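Governor's office says Sustska ferry will keep running

The office of Governor Krishnamoorthy Poduval has put out a statement, and a fairly long one by its standards, rejecting a report that he has already agreed to close the Sustska ferry and hand the landing over to a private developer. The report, carried by the Clastumano Courier, said the governor gave his word at a private dinner in July with party leaders from the river counties.

His spokeswoman, Chanida Suwannarat, said there was a dinner, and a very pleasant one from what she has heard, but that the ferry never came up. "The governor rode that boat to school as a boy," she said. "He has signed nothing and promised nothing, and folks in Sustska can go on buying their season tickets."

The Courier is standing by its story. Its editor, Zhuoran Shen, said the paper spoke with 2 people who were at the table and would be glad to print the governor's account in full whenever he cares to sit down and give it.

The ferry has crossed between Sustska and Ren since 1878, and almost 200 people use it on a working day, many of them on their way to the cannery or the county hospital. State support for the crossing runs out next summer unless the assembly renews it, and that, as anyone who has followed these budget fights will remember, is seldom a quick business. Assembly member Juniper Oyelaran, who represents Gurisia and usually votes against the governor, said she would take him at his word for now, though she would like to see it in the budget.

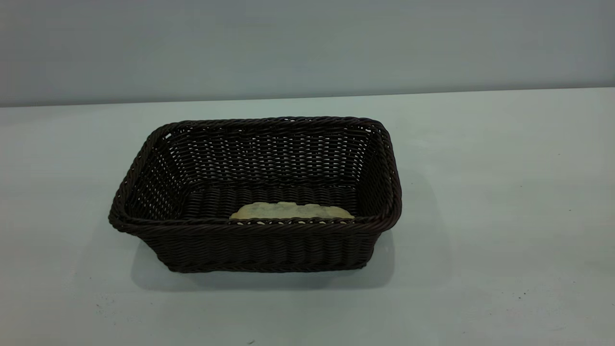 Sihan Fang, the Sustska town clerk, is gathering comments from riders to send along to the assembly's transportation panel, which takes up the ferry money on the 14th. Letters can be mailed or brought to the front office, where you can drop them in the dark brown woven basket with the braided rim, and she will gladly lend you a pen if you would like to write yours on the spot.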